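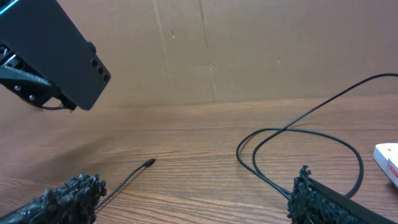 Raymonde Nguyen, lecturer in consumer studies, Arboleda

3. Why working phones are put away

3.1 Who we spoke to

We interviewed adults in 21 households in Utby during July. Each household had at least two phones that still switched on but were no longer used. The interviews were held in people's homes, mostly in the early evening, and were recorded with their agreement. They were read separately by two of us (Nguyen and Villanueva), and we met afterwards to settle differences in coding.

3.2 Reasons given

The most common reason for keeping an old phone was that it might be needed as a spare. Few people could say when a spare had last been used. The second reason was photographs. Several people believed their pictures had been copied to a newer phone but had never checked, and they did not want to erase the old one until they had. Worry about bank details came up less often than we expected from the postal survey (1,608 replies), where it was the leading answer.

Looks also played a part. A smooth dark back with three camera lenses, as in Figure 1, was still seen as modern, and phones of that kind were described as "too good to give up". Older handsets with a single lens were more readily called rubbish, even where they held a charge just as well.

Figure 1. Back of a smartphone with three lenses near one edge.

3.3 Price

Most people thought their old phone was worth more than a shop would pay. Those who had asked for a quote tended to put the phone back in the drawer and leave it there. We return to this in Section 4, where the resale offers are compared with the owners' own guesses.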